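Stage Management and Props for New Musicals
Unit handout 4: The props list, from first draft to bump-out
January 2022

Read this before the second workshop. Bring a printed copy of the props list you started in class, a pencil and a ruler. The set text for this part of the unit is the draft script of Erden, the one-act chamber musical we are using all term. Page numbers refer to the rehearsal draft, which has 69 pages. If your copy has fewer than that you have the October draft, and you should pick up a new one from the office.

1. What counts as a prop

A prop is anything a performer handles, carries or uses on stage that isn't part of the set and isn't worn. The edges of that definition cause most of the arguments between departments. A hat that stays on the head is costume. A hat that gets thrown, passed around or sat on belongs to both departments, and you need to agree in writing who buys it and who repairs it.

The usual categories are:

Hand props: carried or used by a performer. Letters, cups, torches, the accordion case in scene 3.

Set dressing: on stage but not touched. Pictures on walls, books on high shelves.

Furniture: listed by props, placed by stage management, often paid for by the set budget.

Consumables: anything eaten, drunk, torn, burnt or broken during the show. These have to be replaced for every performance and every full run in the rehearsal room.

Practicals: any item that has to work. A lamp that turns on, a phone that rings, a kettle that boils. Practicals go on a shared list with lighting and sound.

2. Reading a musical for props

With a play, you can get most of the props from the dialogue and stage directions. A musical is harder because a lot of business is invented during the numbers, and the script may only say "Song" with a title and two verses of lyrics. Read the lyrics as carefully as the dialogue. In Erden the lyric in the second number mentions a suitcase four lines before anyone on stage refers to one. The director may or may not want to see it. Put it on your list with a question mark.

New work has another problem. The writers are still changing it. In the Erden workshop last year a whole number moved from the kitchen to the ferry deck, and every prop in it had to be looked at again. Date each version of your list and keep the old ones. When a prop is cut, draw a line through it and leave it readable, as it may well come back.

Do three readings:

First reading, no pencil. Just get the story.

Second reading, mark every object named in dialogue, directions or lyrics.

Third reading, mark every object that isn't named but would have to be there. If someone pours a drink there is a glass, a bottle, and somewhere to put both down.

3. Setting out the list

Use the following columns, in this order: item number, page, scene or song, item, who uses it, where it starts, where it ends, source, notes.

Students tend to skip "where it ends". Don't. If a letter comes on from prompt side and leaves opposite prompt, it has to be carried back during the show or you need a second letter. In a musical with quick scene changes there may be no time for anyone to cross behind the set.

The published list for Erden has 38 items. Yours may be longer at this stage, and that's fine.

4. Rehearsal props and show props

Rehearsal props are stand-ins. They should be close to the real item in size and weight, and they should be in the room from the first day of blocking. A performer who has learned a dance break with an empty cardboard box will have trouble when the real crate turns up in production week.

For choreographed numbers, talk to the choreographer before you buy anything. Ask how the item is held, whether it is thrown or caught, and whether it hits the floor. Items that make a noise when put down need to be checked with the musical director as well. In the Pulo number the cups are placed on the beat, so the sound of the cup is part of the score. We will try enamel, plastic and china versions in class and listen to each from the back row.

Stage food should be checked with each performer for allergies, in writing, before the first rehearsal where it is used. Singers will generally ask for nothing dry, nothing sticky and no dairy before a big number. Where food is seen but not eaten, a made piece is cheaper over a season and can be used in every run.

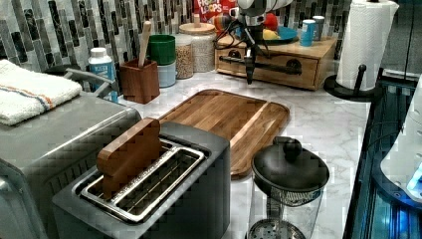

5. The props table

Each side of the stage has its own table, covered in paper and marked out with tape. Every item has its own labelled space. An empty space at the half-hour call tells you something is missing without having to read a list. Use wide tape and a thick black marker, as the backstage lights are dim and blue.

Rules for the table:

Only stage management and the performer who uses an item may touch it.

Nothing goes on the table that isn't on the list. No water bottles, phones or scripts.

Performers check their own props before the half. Stage management checks them again after.

Weapons, including obvious fakes, are never left on an open table. They are locked away and handed over in person.

6. Budget

The class production has a very small budget, so most items will be borrowed. Borrowed items need a signed form with a replacement value, and a photo taken on the day you collect them. Our usual lender for furniture is Van der Linden, the hire store behind the old tram depot. They need five working days' notice and won't lend upholstered pieces for any show using haze. Uten, on the floor above the rehearsal rooms, has a good range of older kitchenware and luggage at student rates.

Keep every receipt. Write the item number from your list on the back. Receipts without a number will be handed back to you.

7. Running the show and bump-out

Write a running sheet for each side of the stage. It should be clear enough that a person who has never seen the show could follow it. Give cues by lyric where possible, as bar numbers are no help to crew who don't read music. "On 'carry me over', hand tray to Ferryman" works well.

At bump-out, sort everything into hired, borrowed, owned and rubbish before anything leaves the building. Hired goods go back first. Wash all glasses and crockery the same night.

Work to hand in

Task A. A complete props list for pages 1 to 19 of Erden, using the nine columns above.

Task B. A half-page note to the director with your questions. Limit yourself to the ones that affect cost or safety.

Task C. A plan of the prompt side props table, drawn to scale, with every item labelled.

Tasks A and B are marked together. Task C is marked in the workshop, so bring it with you even if it isn't finished. Late work loses 2 marks for each day.

Spare copies of the blank list are in the tray outside the wardrobe room.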